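Small electric cookers in shared kitchens - speaker notes
Loubna Hamdy
Notes for the Witen tenants' evening, February 10, 2024

Slide 1. Title
Wait for people to sit down. Say who I am: I looked after the shared kitchens at Aigner House until October and now do the same job at Skenura. Questions at the end, apart from anything about plugs, which people can shout out.

Slide 2. Why this subject
We have two hobs for each floor and most people get home at the same time. The queue starts before six. A lot of residents have bought a small electric pot of their own, the kind that does rice, soup, noodles and a bit of frying. They are good things. They also cause most of the messages I get, so tonight is about where to put them, how to use them and how to clean them.

Slide 3. What the kitchens look like now
28 kitchens across the two buildings. Every one was laid out for hobs and a kettle. The counter is deep enough, but the sockets are all on the back wall and the sink takes up one end. Say that the counters won't be changed this year. Somebody will ask.

Slide 4. Picking a size
Most people buy too big. For one person cooking one meal, the smallest pot in the shop is fine. If two of you share, go up a size. I used to tell people to get the largest they could afford and I was wrong about that - the large ones take longer to heat, they don't fit in our cupboards, and half the time they get left out.
Measure your cupboard shelf first. At Skenura the shelves are 315 mm high inside and 340 mm deep. Measure the pot with its lid on and the handles included. Handles are what catch people out. (Pass round the tape measure.)

Slide 5. Where to stand it
On the counter, flat, with all its feet down. Never on the hob, even when the hob is off. We have had 3 melted bases, all on the second floor.
Pull it forward from the wall when it is working. Steam going straight up under a cupboard lifts the edging, and Elto charge us to stick it back on. Keep the lead behind the pot and away from the sink. No extension leads. If the lead doesn't reach, the pot is in the wrong place.
Pause here for the plug questions. Points to cover: one pot to a socket, switch off at the wall before pulling the plug, and if you brought your pot from abroad, check the voltage on the plate underneath before you plug it in. A travel adaptor changes the shape of the pins and nothing else. Come and see me if you can't read the plate.

Slide 6. The lid
Spend a bit of time on this one. Lift the lid so that it opens away from you, with the far edge coming up first. The steam goes to the back and your wrist stays out of it. Hold it over the pot for a moment to let the drips fall in, then put it down on a plate or a folded cloth. A hot glass lid on a cold wet worktop can crack.
If the lid has a vent in it, keep the hole clear. Starch from rice and pasta dries in there. A cocktail stick does the job.
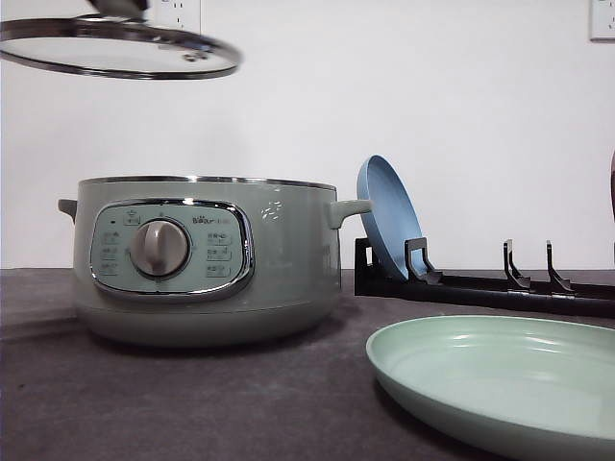 The other thing with lids is where they live between meals. They roll, so don't stand them loose behind the taps. Rest them in a rack or keep them upside down on the pot in your own cupboard, with a sheet of kitchen paper in between. We replaced a good many last year from the house budget and we are not doing it again.

Slide 7. Cleaning
Unplug, let it cool, then wash. If the inner pot lifts out, wash that in the sink. If it doesn't, the whole thing must stay out of the water - wipe the inside with a soapy sponge, rinse with a cupful of clean water, tip it out on the side away from the controls and dry it. Wipe the knob and the panel with a damp cloth only.
No metal scourers on a coated pot. For burnt rice, warm water and a spoonful of bicarbonate, leave it an hour.
Racks are for drying. Anything still there the next morning goes in the blue crate under the window.

Slide 8. Labels
Name and room number on the base and on the lid. Tape comes off in the wash, so use the paint pen from the office. Last year's box of unclaimed lids is by the door tonight if anyone wants to look through it.

Slide 9. Questions
If it goes quiet, ask who has had trouble with the second floor sockets. Finish by half past eight, the room is booked after us. Leave the sign-up sheet for the shelf inserts on the front table.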